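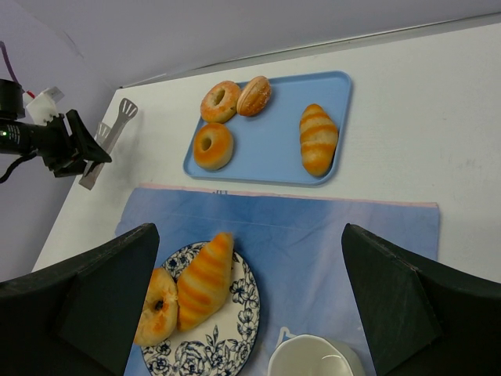
Running a breakfast table demo at an open day – any advice?

Jin-sol Kwak
Posted August 2021

I help out at Calline, a small teaching workshop, and we are having an open day for parents and local people. Our part of it is two robot arms at a small table laid for breakfast. The idea is that the arms set things out and move bread between a tray and a plate while visitors watch.

We have tried it on our own staff and it works well enough, but a room full of strangers is a different matter. I would like to know three things. How long should each showing be? Do you let visitors choose what the arm picks up? And is it better to have somebody talking the whole time or to leave people to watch and ask?

We have the room for 4 hours and can fit 12 people in it if the chairs go out. Most of the visitors will have children with them. There will be two of us running it, one at the computer and one at the front.

Ju-won Yeom

We did much the same at Wasance in May, so this is what I can remember.

Keep each showing to 10 minutes. Ours were twice that in the morning and people at the back started to leave. After lunch we cut it down and most of them stayed to the end. Leave a gap between showings as well, because somebody always wants to ask about cost or jobs and you can't deal with that while the arms are moving.

On talking: say what the arm is going to try before it tries it, then stop. "It is going to pick up the croissant and put it on the plate" is plenty. If you talk over the movement, people look at you and miss it.
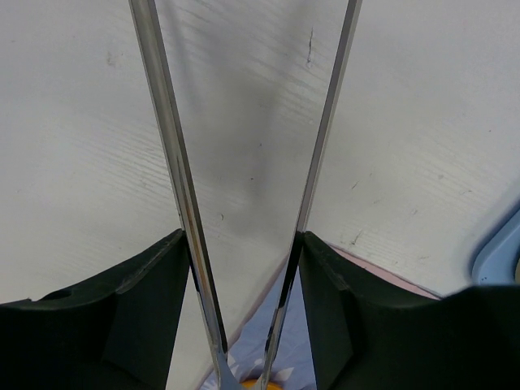
The fingers are the part visitors ask about most. They want to know how hard they squeeze and whether they would hurt you. Have a straight answer ready for both. If you have a spare set of fingers, put them out where people can handle them. We passed ours along the front row and it kept the children busy during the resets.

I would let visitors choose, but only between two things, and only things you have practised that week. We let a boy ask for anything he liked and he asked for a cup to be turned upside down. We had never tried it. It took a long time and ended with the cup on its side.

Other bits:

Put tape on the floor and tell people to stay behind it. Do this before the first group comes in.
Know where the stop button is and make sure both of you can reach it.
Write down where everything goes on the table. Resetting from memory gets worse as the day goes on.
Take the bread off the table at the end if it is real. Ours went stale by mid-afternoon and changed shape a bit, which the arms did not like. 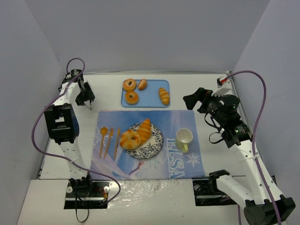
Breakfast table with plate, cup and orange cutlery laid out, bread tray behind

Seon-mi Na

Just start with something easy like the bread. Cutlery is thin and lies flat, so leave it to last. Good luck with it.

Soo-ah Pyo

I agree with most of what Ju-won says but not the part about staying quiet. We had a group of older visitors at Rorance who could not see the table well from their seats, and they were glad of a running commentary. It depends on the room. If you can put a screen up at the side, do that, and then you can say less.

Also, a placemat the children recognise is a good idea. Ours was plain to begin with and they took no interest in it. We changed it for one with a cartoon pattern and they came right up to the tape. Stick the corners down though – cloth ones slide when a plate gets dragged, and then every position on your list is wrong.

One thing missing from the list above is what to do when a pick fails. Decide beforehand how many tries it gets. We allowed 2, then the person at the front put the item back by hand with the arms stopped, and we went on to the next one. People were fine with that. They were less patient when we kept on at the same bun.

Jin-sol Kwak

Thank you all, very useful. We will go with 10 minutes and a choice of two items. I will ask about borrowing a screen. The tape is already ordered.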